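Lid-opening work paused on Cell 2 after grip fault

Work with the hard-shell cases on Cell 2 at the Flurinden site has been on hold and is now partly running again. This item covers what failed, what we found, and what operators need to do differently until the permanent fix is in.

The task is simple on paper. The arm moves over a closed case on the white table, finds the lid and its front edge with the wrist camera, comes down to the latch side, and lifts the lid. It had run without trouble on the older gray cases since June. When we switched to black cases for the Trusby project, the failures started within the first shift.

On the run that stopped the cell, the arm came down 38 mm short of where it should have been. The lower finger went under the rim of the base section and the arm began its lift with the whole case hanging from one side. The force limit did not trip right away, as it had been set for a heavier part and never changed back. The case slid off the finger and hit the guard panel. No one was inside the fence and no one was hurt. One fingertip pad was torn and has been replaced.

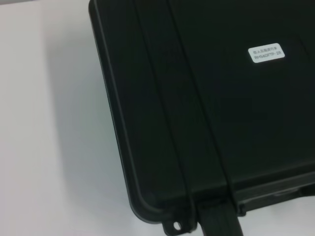 Wrist camera view of the black case, label RH560FTP-2R.

We went through the logs with the Bucur support desk. There were two separate problems.

The first was edge detection. The lid is matte black and the two raised ridges that run across it catch the light in thin bright lines. So does the rim. From close in, the camera sees only one corner of the case, and the software took the nearer ridge for the outer edge of the lid. Once it had the wrong line, it worked out the latch position from there. Out of 81 recorded approaches, 70 picked the correct edge. The other 11 picked a ridge.

The second was the shadow. The case throws a soft gray shadow onto the table along its side, and with the overhead lamp at the old height the shadow was sometimes read as part of the case. This added to the error on some runs and hid it on others, so it took longer to find.

What has changed:

The arm now takes a first look from higher up, with all four corners of the case in view, before it goes in close. If fewer than four corners are found, it stops and asks for an operator.

The force limit for this task has been reset and is now stored with the task file. It loads each time the task is selected.

The overhead lamp has been raised and a diffuser fitted.

With these changes in place we ran 79 approaches at low speed. All of them found the correct edge. We have not yet repeated the test at full speed, and the cell stays at low speed until we have.

For operators: do not clear a "corner not found" stop from the outer panel. Press the cell stop, open the gate, check the case position by eye, and close the gate before restarting. If the arm is holding a case or touching one when it stops, call the shift lead first. Do not pull the case free by hand while the arm has power.

Destville runs the same task file on two cells. They have been sent the new version and asked to keep both cells off this task until it is loaded. Their cells use a different lamp, so the shadow problem may not show up there in the same way.

The full-speed test is planned for 20 October 2025. Results will go in the next newsletter. Please report any near miss on this task, even a small one, on the yellow form by the gate.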